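Film Night Notes – Saturday, March 26, 2022

Dear friends of the Kellness film evenings,

First of all, thank you for turning out in such numbers for the last one! I had honestly expected a thin house for a slow two-hour drama about a ferry company, and instead we were carrying in extra chairs right up to the opening titles. It does my heart good to see so many of you still willing to sit in the dark together and be patient with a movie.

Our next picture is Skenduris, and I have been wanting to show it to you for ages. It follows a young radio producer who is sent to an island for what she thinks will be a cheerful little program about the harvest festival, and who slowly realizes that the mayor, the harbor master and very likely her own landlady would all prefer that she went home. I first saw it on a rainy afternoon in September, on a small television with poor sound, and even so I forgot to get up and start supper. 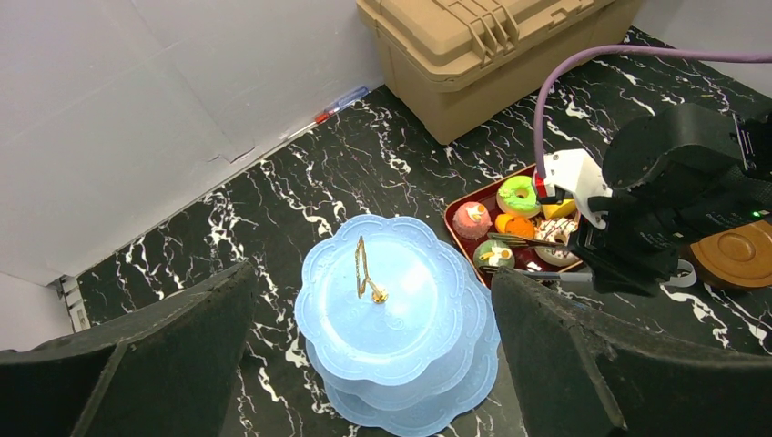
What I love most is how long it takes to raise its voice. For the first 72 minutes you hardly hear anyone speak an angry word. People pass each other on the harbor steps, they talk about the weather and the price of fish, and all the while you are leaning further and further forward in your seat, because you have noticed (as she has) that the same gray car is always parked outside the post office. When the storm finally does come, it lasts one scene, and then we are back to the weather and the fish again.

The radio station itself is a joy. If you ever worked in an office with one good telephone and four people who wanted it, you will feel right at home. There is a long argument over an interview tape that I could happily watch on its own – the whole friendship between the producer and her engineer is in it, and most of it is done with their backs turned to each other.

I should say that opinions in our little circle are divided on the ending. I find it brave and rather sad. Others felt that after all that careful work we were owed a proper answer about the tape, and we talked it over for so long after our preview that I missed my bus.

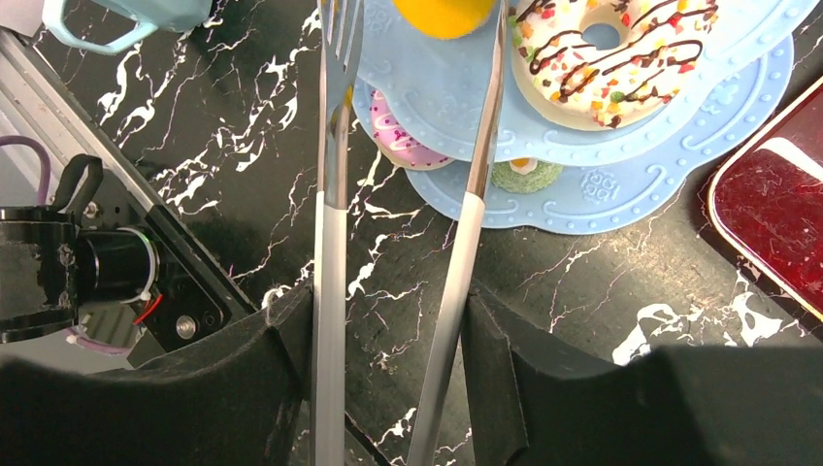
Wilma Hoekstra wrote to me the next morning that she had slept on it and still felt cheated, that a story which spends so much time on who is lying ought to tell us in the end, and that she would be coming to see it again anyway for the landlady, who is the best thing in it.

So there you are, and I would love to hear which side you come down on. We start at 8 as usual, with a short introduction from Sem Lambrechts, who promises to keep it to 11 minutes this time. The film has subtitles throughout, so if your eyes are anything like mine, do come early and take a seat near the front.

Warmly,
Veerle Van Beek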